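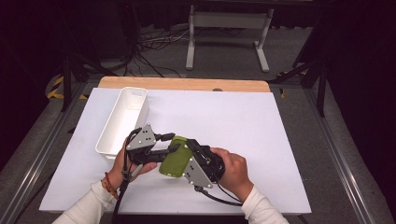

Vekik hand-held gripper: bench inspection before shared use
Workshop: Matbridge, back bench
Date: Sunday, December 29, 2024
Inspected by: Yiğit Ekinci
Second check: Birsen Canpolat
Build owner: Osvaldo Mendonça
Result: passed with open items

Marks used: OK, FIX (to be done before next use), WATCH (usable, look again at the next inspection), N/A. Comments carry initials where they are not mine.

Power and isolation

Bench supply off and unplugged before hands go near the jaws. OK
Supply output set to the value on the build sheet and locked. OK
Current limit set before the cable is connected. WATCH
Comment: The limit knob on the Skondov supply is easy to brush with a sleeve. Check the reading again after the supply has been moved.

Stop button within reach of the person holding the gripper. FIX
Comment: It was at the far end of the cable reel. If both hands are on the tool, the second person has the button and does nothing else. A foot switch was agreed on in May and is still in its box. – B.C.

Jaws and linkage

Jaw fingers fully seated, no side play by hand. OK
Fingers close evenly on a soft test piece. OK
Comment: Use something with give for this check. Hard blocks hide uneven closing until the motor is already loaded.

Fingers release when power is removed. N/A
Comment: The drive does not back off by itself. Open the jaws with the release screw and keep fingers out of the gap. This has to be on the label (see Labels).

Pinch points at the pivots reachable with the hands in normal position. WATCH
Comment: Possible to reach with the right index finger if the grip is taken too far forward. Osvaldo wants to leave the linkage open for cleaning. I would accept a thin guard that comes off without tools. Not resolved.

Finger pads free of cuts and glazing. OK

Frame and fasteners

Side plates flat, no cracks starting at the holes. OK
Holes in the plates free of burrs. FIX
Comment: Inside edges were not deburred on the last batch from Keskin. A cotton swab pulled through the holes leaves fibers behind. Countersink lightly by hand, then wipe the plates before refitting. Do not file with the motor in place.

All plate screws present and tight. OK
Witness marks on the screws aligned. FIX
Comment: Three had no mark at all. They were tight when tested, but with no mark there is nothing to compare against next time. Clean, tighten, mark.

Thread locker on the pivot screws only. OK
Comment: Whoever used it on the plate screws before, please don't. One head is already rounded and the plates come off often.

Handle secure under twist in both directions. OK
Total weight of tool without cables: 754 g
Comment: Up on the last sheet, which had the old motor. Still comfortable with two hands. One-handed use gets tiring and the front drops, so the rule on this build stays at two hands.

Cables

Outer jacket sound over the full length. OK
Strain relief fitted at the tool end. WATCH
Comment: The relief holds, but the bend below it is tight when the tool is turned over. Leave a larger loop on that side. Dilek has a softer cable from the camera arm project that may fit the same plug.

Connectors keyed or marked so that power and signal cannot be swapped. FIX
Comment: They can be swapped. Colored heat shrink is the minimum, different plugs would be better. Oğuzhan says the signal board survived a swap once. Not a test I want repeated. – B.C.

Cables clear of the jaws at full travel, tool held level and tool held upside down. OK
Loose cable on the floor gathered and kept out of the walking path. FIX
Comment: Repeat item. Same entry on the previous sheet, same initials. Coil what is not plugged in and hang it up.

Bench and surroundings

Board on the bench lies flat and does not slide. OK
Comment: Scuffs are cosmetic. Replace the board if the surface starts to lift.

Work bin stable when a part is dropped into it from test height. OK
Comment: With the bin empty, a knock from the tool can shift it. Tape or a rubber mat under the bin is enough.

Rails along the table sides: end caps fitted, no sharp corners at hip height. WATCH
Comment: Check after every time the table is moved.

Tripod feet spread and locked, none in the walking path. OK
Hazard tape on the floor stuck down at the edges. OK
Comment: Press it again after vacuuming. It does not hold well on carpet.

Curtain kept clear of the supply and of anything that gets warm. OK

Operator

Sleeves close at the wrist, or rolled. WATCH
Bracelets, watches and rings off before power on. FIX
Comment: Applies to setup and fit checks as well. A beaded cord can find its way into a pivot faster than a sleeve can. There is a dish for jewelry next to the sign-in sheet.

Long hair tied back. OK
Safety glasses when the spring is being changed. OK
Second person present for powered tests. OK

Short run

Cycles run: 22
Load: soft test piece, then no load
Unusual noise: slight click near full open, on three of the cycles
Comment: Click is from the right-hand side and goes away if that side is pressed inward. Probably the spacer. Osvaldo will measure it when the plates are off for deburring – no point in opening the tool twice.

Motor case after the run: warm, can be held. OK
Screws rechecked after the run: no movement. OK

Labels

Voltage and polarity at the supply plug. OK
Pinch warning on both sides of the jaws. FIX
Comment: Needs the line about the release screw. Wording: "Jaws stay closed when power is off. Open with release screw."

Open items and who has them

Deburr plates, mark screws, measure spacer: Osvaldo Mendonça
Plugs and cable loop: Oğuzhan Dönmez, with cable from Dilek Canpolat
Foot switch: Yiğit Ekinci
Labels: Birsen Canpolat
Floor cables: whoever used the bench last

Tool stays on the red shelf with the supply lead removed until every FIX item is initialed. WATCH items do not hold it back.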